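Plates, bowls and the cupboard by the window

The dish sort got under way on July 1, 2019, and we are further along than expected. As most of you know, the crockery at Bernadton has come from several places over the years. There was the original set, then the boxes from the old Collutach dining room, and then whatever people left behind when they moved out. Before the start of this job the inventory listed 179 pieces. The list had not been checked since the December before last, and it did not say which shelf anything belonged on.

Helju Sepp has taken charge of the new list. She asked that we begin with the bowls. They take up the most room and they are the pieces most often put away in the wrong place. The large off-white ones are the main problem. They are plain, with no pattern to tell one maker from another, and they stand on a shallow foot ring, so a stack of them goes higher than you would think from looking at one.

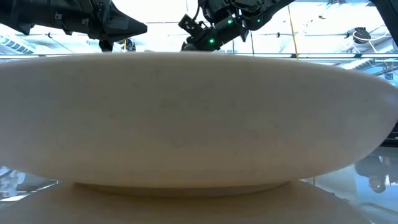

The lower shelf was raised and lowered a few times before we settled on a height. Bowls will now be kept two to a stack, with the wide ones at the back. Please do not put anything inside the top bowl. Last winter it was used for lids, and two bowls were chipped when the lids were pulled out in a hurry.

Every bowl is being looked over for cracks before it goes back. Small specks and faint marks in the glaze are fine and do not count as damage. A line that you can feel with a fingernail does count. Cracked bowls go in the crate under the window, and Helju will decide which can be kept for dry things such as onions or clothespins.

The plates are a different matter. The colored ones are popular and people ask for them by color, but they were always stored in mixed piles, and anyone wanting a pink one had to lift off everything on top of it. We have had both arrangements suggested to us – by size and by color – and there are good arguments for each. The Kotov cupboard has shallow shelves and suits the smaller plates. The Adomaitis cupboard is deeper and is the only one that takes the big plates lying flat.

We spread a few out to see how the shades compare in daylight. 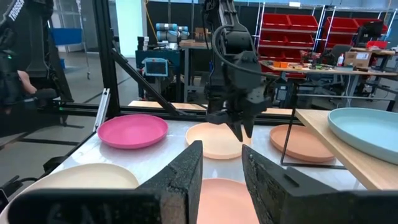
Magenta pink and salmon pink are easy to tell apart side by side, less so in a dim cupboard at six in the evening. The pale peach falls somewhere between the salmon and the cream, and it has been written down as all three on the old list. From now on the names to use are magenta, salmon, peach, terracotta, cream and pale blue. If you are adding a plate to the list, use one of those six words and leave out "rose," "coral" and "sort of orange."

After some back and forth, we are storing by color. Each color gets its own pile, no more than 14 plates high. Felt rounds go between the plates, and a bag of spare rounds is hanging inside the left door of the Adomaitis cupboard.

Shelf labels are being printed and should be up before the next shared supper. The cupboards stay unlocked in the meantime. If you have any Bernadton dishes at home, please bring them back clean and leave them on the counter by the sink, and Helju will add them to the list.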